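# The Dance Came Home Before the Song Did

I found out my town was famous from a woman in a pharmacy line three states away. She heard where I was from and said, "Oh, like the ladder thing!" and then she did it — the little two-step, the climbing hands, the shoulder drop at the end — right there between the cough drops and the reading glasses.

I had no idea what she was talking about. I nodded like I did.

That was in March. By the time I got back to Nakthorpe the ladder thing was everywhere. The kids at the bus stop were doing it. The guy who delivers bread to the corner store was doing it with a tray balanced on one arm. My own niece had posted four versions before I'd unpacked, and she was already bored with it, in that way teenagers have of being finished with something the moment you've heard of it.

If you missed it (and some of you lead lovely lives and did), the ladder is fourteen seconds of dancing to a song called "Salem," by a local four-piece named Clorel. The clip that took off was filmed on the steps behind our old fish market by a girl who works mornings at the bakery. She's in her apron. She's got flour up one arm. She climbs a ladder that isn't there, drops her shoulder, looks straight at you like you owe her money, and it ends. I've watched it more times than I'd tell my doctor.

Now the part that made me want to write this. For the first couple of weeks, hardly anyone knew whose song it was. The sound was floating around under a title somebody had made up, "ladder girl audio," and I met people in this very town, where Clorel has played every summer fair since they were old enough to carry their own amps, who thought it came from someplace glamorous. One man told me Lisbon. He was very sure!

So the dancer got the interviews. She got a phone call from the county tourism office, and then she got the post from the mayor's account saying she should be the face of the region, and that's where it got loud. I read the replies over two evenings with a bowl of cereal. Half of them were hearts. The other half wanted to know why you'd congratulate the girl on the steps and skip the people who wrote the thing, and a few of those were pretty mean about it, mostly toward her, which struck me as unfair when she'd put the band's name in her caption from the start. It was the reposts that lost it. You copy a clip, you crop it, you slap your own sticker in the corner, and the caption gets left on the floor.

I wanted to hear what the band thought, so I went to see them rehearse. They share a unit behind the tire shop and it's about what you'd imagine, if you imagine carpet on the walls. They were nicer about it than I would have been. The drummer told me they wrote "Salem" in an afternoon, three years ago, after a bus trip where they slept through their stop and woke up in Salem with one phone charger among the four of them. They pressed 200 copies of the single. When I asked how many they'd sold before the ladder, everybody looked at the bass player, who handles the money, and she said 318 counting downloads, and her mom was probably a good chunk of those.

And after?

"We stopped looking," she said. Then she laughed and admitted she looks every morning before she brushes her teeth.

I asked whether they were mad at the dancer. The singer seemed honestly puzzled by the question. They'd known her for years, she'd been to the shows, and she'd made up the climbing hands at one of those shows, down front, because the chorus has that staggered guitar part that goes up and up. So the dance had come out of the song in the first place, in a room with maybe thirty people in it, and it just took its time getting outside. What did bug them, he said, was the speeded-up version. Somebody pitched the whole thing up until he sounded like a chipmunk with a grudge, and that's the one you hear in stores.

Then came Bruvico. You may know the app, or your kids may — it's the one with the orange heart — and a few weeks in, they finally tied the audio to the right artist page. I don't fully understand how this works and I'm not going to fake it. As far as I could follow, somebody at the band's end had to fill out a form proving that the song was theirs, and the form wanted a registration number, and the registration had lapsed, and so on down the hole. The bass player did it all on her lunch breaks. By then there were 2,854 videos using the sound under the wrong name, and each one got relabeled overnight. She showed me a screenshot of the number. She's going to have it framed, she says, or put on a T-shirt.

I met the dancer last of all, after her shift, and she talked fast and ate most of a cheese roll while she did it. She'd turned down the tourism thing for now. She told them she'd do it if Clorel could play the launch and get paid a proper fee, and they said they'd get back to her, and so far they haven't. She has had offers from a leggings company and a mattress company. She doesn't want to do the ladder on a mattress. (I said I'd watch it, and she gave me the look from the video, and I can report it's even stronger in person.)

What tires her out is being asked to do it on command. At the bank, at her cousin's wedding, once at a red light with the window down. I felt a bit sheepish, because I'd been planning to ask her to teach me. I asked anyway. She put down the roll and ran me through it twice, and told me my problem was my knees.

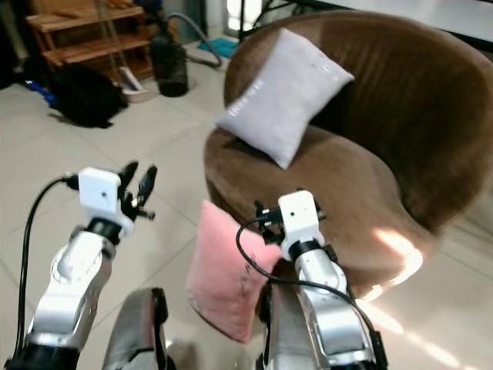 I've been trying to learn the thing ever since, and I'd like it on the record that fourteen seconds is a long time. You think you've got the feet, and then the hands come in, and then the feet have gone home without you. The shoulder drop I can only do if I say "drop" out loud. My practice sessions last four or five tries, and then I want nothing in this world except a deep brown velvet tub chair with a pillow propped up in it and a patch of sun coming across the floor. I did the last stretch of my research sitting down, if you want the truth, with the original version of "Salem" on repeat at the speed God and the drummer intended. It's a really good song! There's a whole second verse the clip never gets to, about a bus driver humming, and it's better than the chorus.

The mayor's account did put up a second post, by the way, thanking the band by name. It got a fraction of the attention of the first one. Most of the comments under it were from people asking who Clorel were, and under those, replying one at a time with a link, was the girl from the bakery.

They're playing the summer fair again this year, same slot as always, right after the dog show. The organizers have moved them from the small tent to the field, which holds 1,000 if people don't bring chairs. I asked the singer whether they'd do the ladder on stage and he said absolutely not, none of them can dance. But they've asked her to come up for the one song, and she's said yes, provided she doesn't have to wear the apron.

My niece says it'll be over by then and everyone will be on to something else. She's also asked me twice what time they go on.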